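How to set up a prediction pool for a football tournament

Every big tournament brings out a dozen apps that promise to run your office pool for you. I have tried several and I don't think much of them. Most want an email address from every player, and the scoring rules are buried three menus deep. A plain spreadsheet does the job.

Step 1: Fix the scoring before anyone picks

Give 3 points for an exact score and 2 for the right result with the wrong score. Leave it there. People will ask for bonus points for first scorer, red cards and so on. Say no. The Candham pool I joined one summer had so many bonuses that we were still arguing over the totals in August.

Step 2: Build the sheet

One row per match, two columns per player for the predicted goals, and one more for points. Put the real score at the far left and freeze those columns. Templates exist -- the Stesano one gets passed around a lot -- but check the formulas before you trust them. Mine gave full points for every blank cell, because it read a blank as zero and so did the unplayed match.

Test it with a few made-up scores, including a 0-0 draw.

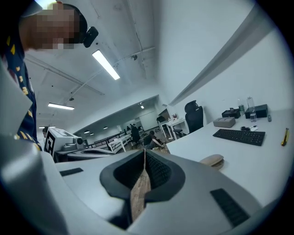 Step 3: Set a deadline and lock it

Picks close one hour before the first kickoff. Save a copy, send it to everyone, and protect the prediction cells with a password. A late entry "sent yesterday" doesn't count unless you have it.

Step 4: Ignore the systems

Somebody will turn up with a ranking model. I once tracked 300 picks from a paid tip sheet against my own guesses, and the tip sheet came out behind. Form tables are fun to read, but I wouldn't pay for one.

Step 5: Update once a day

Enter scores in the morning, after extra time and penalties are settled. Decide now whether a shootout counts as a draw. I say it does.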